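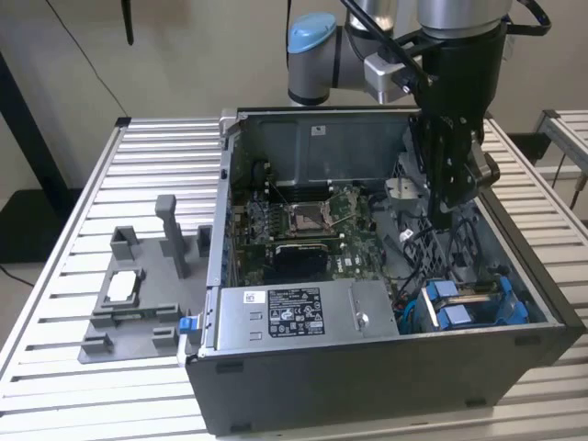

*Figure 2: Desktop tower laid on its side with the side panel removed.*

## 4. Adding memory to a Woditz office computer

Complete this section before installing the Grornel records software. Allow 19 minutes for each machine.

**Caution:** Switch off at the wall and unplug every cable before the side panel is removed. Do not work on a computer that is in standby.

1. Save all open work and shut the computer down from the menu.
2. Disconnect the power lead, then hold the power button in for two seconds.
3. Lay the tower on a firm, level surface with the removable side facing upwards.
4. Release the side panel and put it somewhere it will not be stepped on.
5. Touch bare metal on the case before handling any part.
6. Find the memory slots on the motherboard. Open the clips at the ends of the slot to be used.
7. Line up the notch in the module with the ridge in the slot. Press down evenly until the clips close.
8. Refit the side panel, stand the tower upright and reconnect the cables.

**Note:** Modules supplied in the Restrepo kit are matched pairs. Do not mix them with older modules - the computer may fail to start.

### 4.1 Checking the result

Switch on and open the system information page. The first start may take up to 300 seconds and must not be interrupted. If the new total is not shown, repeat steps 1 to 7 and seat the modules again.

Record the asset number and the new total on form Ernetum 900. Return the form to the equipment office with any modules taken out of the computer.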